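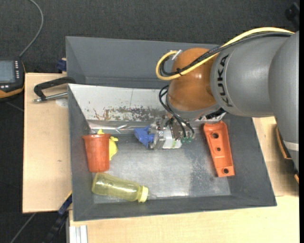 Gray metal bin on a light wooden tabletop.

Print this page | E-mail this page

Metal Bins and Trays in the Workshop: Cleaning, Rust Removal and Storage

Bare and painted steel bins last for decades if they are kept dry and the coating is kept whole. Most damage starts at the seams and the underside, where moisture sits after washing or where the bin rests on a damp surface. The notes on this page apply to steel bins, drawer inserts and shallow parts trays. Galvanized ware is covered at the end.

Routine cleaning

Empty the bin and brush out chips and dust with a dry, stiff brush. Do not use compressed air inside a bin. It drives fine metal toward the face and packs it into the corners.

Wipe with a rag dampened with mineral spirits to lift oil. Follow with warm water and a few drops of dish soap, then rinse. Dry at once with a clean cloth and stand the bin on edge until the seams have drained. Two hours in a heated room is enough. In an unheated garage, leave it overnight.

Rags wet with mineral spirits should be spread flat outdoors to dry before disposal. Rags used with linseed oil go into a lidded metal can filled with water.

Light rust

Rub the spot with fine steel wool and a little light machine oil. Keep the strokes in one direction on bare steel, or the scratches will show. Wipe off the residue and inspect. If the metal is smooth, apply a thin coat of paste wax and buff it after ten minutes.

Heavier rust

1. Degrease the area.
2. Soak in plain white vinegar. Small trays can go in whole; for large bins lay a soaked rag over the rust and cover it with plastic wrap.
3. Check after 3 hours. Do not leave it past 12.
4. Scrub with a nylon brush and rinse.
5. Neutralize with one tablespoon of baking soda in a quart of water. Rinse again and dry with a hair dryer.
6. Prime the same day. Bare steel will flash rust by morning in humid weather.

Pitted areas can be filled with a two-part metal filler before priming. Sand the filler with 120 grit, then 220.

Repainting

Scuff the old finish with 220 grit and remove the dust with a tack cloth. Apply 2 thin coats of metal primer and 2 of enamel, observing the recoat time on the can. Thick coats sag at the inside corners. Mabli Meredith of Grescombe writes that she finishes the last coat with 1000 grit, used wet, so that small screws slide out of the tray more easily. This works on gloss enamel that has cured for a week. It will dull the surface slightly.

Liners

Rubber drawer matting keeps parts from sliding and protects the paint. Cut it a quarter inch short on each side. Cork looks good but holds water and should not be used on bare steel. Felt is suitable for measuring tools only, and should be taken out and aired in March or whenever the heat goes off for the season.

Protecting the tabletop

A steel bin dragged across softwood will leave dark lines. Stick-on felt pads pick up grit; use thin rubber feet. Existing marks usually come out with 180 grit on a flat block, worked with the grain. Black stains from wet steel on oak need oxalic acid, mixed and handled according to the label, with gloves and eye protection. Reseal the sanded patch with whatever was on the table before.

Galvanized bins

Do not use vinegar on galvanized steel. It strips the zinc. Wash with mild soap, and treat white deposits with a nylon brush and clean water. Worn spots can be touched up with a zinc-rich cold galvanizing paint.

See also tip sheet 3685, Sorting and Labeling Small Hardware.

Contact Trurkine Workshop Tips | Copyright Trurkine. All rights reserved. | Back to top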